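Stop Ranking Grippers by Payload

2020-11-17
Ximena Cisneros

Every gripper comparison I have read this year opens with a table, and the first column is payload. The second is stroke, the third is closing force, and somewhere near the right-hand edge, after the price, there may be a column for mass. These are the numbers the makers supply, and so these are the numbers that get compared. I think most of them are close to useless for anyone buying a gripper for mixed handling work, and I would like to see the order of the columns turned round.

My own interest is narrow. At Fustovley we handle produce and tableware on the same line, with the same arm, often within the same minute. The heaviest item we lift is well within the range of every gripper on the market. Payload has never decided anything for us. What decides it is whether the finger can get down beside an object without pushing it, and whether the pad at the end of that finger will hold a surface that is curved in two directions.

We tested two grippers over the autumn, the Wusov parallel unit and the Nassar linkage unit, on one arm with one controller. The trial ran to 2824 picks. Of these, 227 failed, and 78 of the failures had nothing to do with grip at all. They were approach failures: the finger touched the object on the way down, the object moved, and the jaws closed on nothing or on an edge. In a payload table those picks do not exist. The gripper was never asked to carry anything.

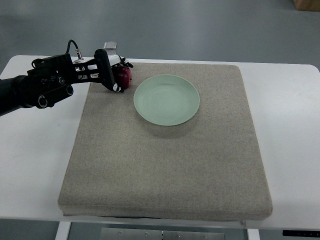 Approach clearance is the property I would put in the first column. By this I mean the space a finger needs next to an object at the moment it arrives at the surface, measured at the angle it will really be used. Data sheets give finger width with the jaws upright and the wrist square to the table. Very little of our work is done that way. With the finger angled sharply down beside an apple, as it is on the pad here, the part that matters is the last stretch above the white fingertip, and its outline seen from that angle is not the one in the drawing. The apple is an easy case, with bare pad between it and the green plate. Close that gap and the question becomes where the other finger goes, and no published figure answers it.

The second column should be fingertip material and how it is replaced. Both makers treat tips as an accessory. In our trial a change of tip altered the results more than a change of gripper did, which ought to embarrass whoever sets the prices. A hard tip that holds a plate rim well will bruise fruit or skid off it. A soft one holds fruit and folds under the rim. If a maker sells one tip, it should say what that tip was chosen for.

The third column should be cable routing. I expect objections here, and I have heard them from the Wakodeo people, who regard cables as the integrator's problem. They are the integrator's problem because the maker has left them there. A loop of cable standing up above the wrist limits how far the wrist can turn, and that in turn limits the approach angles, and we are back at the first column. A connector that left the housing flat and to the rear would give back some of that range at very little cost.

The usual defence of the payload table is that it is objective. It is, but so is the colour of the casing. Approach clearance can be measured with a block, a gauge and an afternoon. Give the figure at upright, at a moderate tilt and at the steepest tilt the wrist allows, with the standard tip fitted and the cable connected. I would read that table before any other, and I would forgive the maker for putting payload at the bottom.

We have kept the Nassar unit for now, with tips we cut ourselves. The Wusov had the better payload.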